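Skustside Allotment and Orchard Association
Minutes of the October general meeting
Held in the Stivthorpe reading room, 7:00 p.m.

Chair: Imad Srour
Apologies were received from plots 9 and 31.

1. Minutes of the previous meeting
Approved with one correction. Under item 5, "north culvert" should read "north ditch".

2. Matters arising
The lock on the lower gate has been replaced. Keys cut for the old lock do not fit and should be handed in at the shed. The overgrown hedge along the Ukmont boundary was cut back in one visit; the clippings remain on the verge and will be chipped before the first frost.

3. Water supply
The meeting considered the replacement of the main storage tank. The present tank leaks at the lower seam and has been patched twice. The proposed tank holds 3,000 gallons and would stand on the existing pad. The chair reported that the pad was level when checked with a line, apart from the corner next to the standpipe, which has settled and needs packing before any tank is placed on it.

Two outlet arrangements were discussed. Option A keeps the single outlet and the long run of hose to the upper plots. Option B adds a second outlet and a buried line along the main path. Members on the upper plots reported low pressure in the evenings and favored Option B. A member asked whether the trench would cross the pear roots. It would pass outside the drip line of all trees except the one nearest the compost bays, where the line will be hand dug.

Option B was carried, with two votes against.
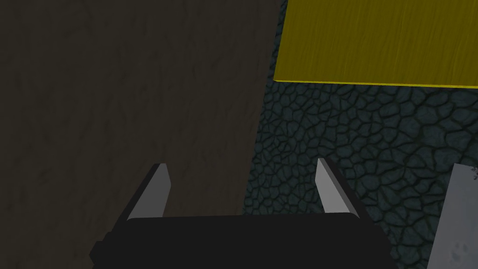 Two-fingered gripper, computer rendering.

4. Fruit storage
The storage racks were discussed. Apples put up in September are keeping well on the upper shelves. Fruit on the bottom shelf has softened, and the vent on that side was found blocked with leaves. Agreed that the vent be cleared and fitted with mesh. Zeleke quoted for mesh by the roll; the quotation does not include delivery. The secretary is to ask for a price on a half roll.

5. Plot rents
No change to the annual rent. The late payment charge stays at 4 dollars. A proposal to bill half plots separately was deferred - the wording did not cover shared plots.

6. Waiting list
There are 18 names on the list. One plot is vacant and will be offered in list order once the broken glass has been cleared from the old cold frame.

7. Any other business
Bonfires: permitted after 4:00 p.m. only, and not when the wind is toward the houses.
Wheelbarrows: two have flat tires. Solid tires to be priced.
Manure: the delivery will be tipped at the lower gate. Members are to leave the turning space clear.

Actions
I. Srour - pack the corner of the tank pad; mark out the trench.
Secretary - half roll price from Zeleke; revised wording for item 5.
Plot 12 - clear and mesh the vent.

The meeting closed at 8:40 p.m.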